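Workshop Tips: Can a Robot Strip Your Old PC Yet?
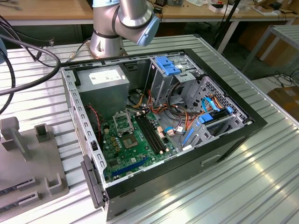 I love this question, and my answer keeps creeping toward yes! Screws and lids are fine for an arm now. Loose cables are still the sticking point (they flop, they snag, they never sit the same way twice), so if you want an arm to help on your bench, do the fiddly bits first:

Unplug from the wall and hold the power button for a few seconds.
Lay the tower on its side and take the panel off.
Bundle the power leads with a twist tie.
Keep the pegs and holders in the same spot every time.

Mathias Rüegg at Plimness has logged over 400 old towers this way, and he still pulls the RAM by hand. Next month, hard drives!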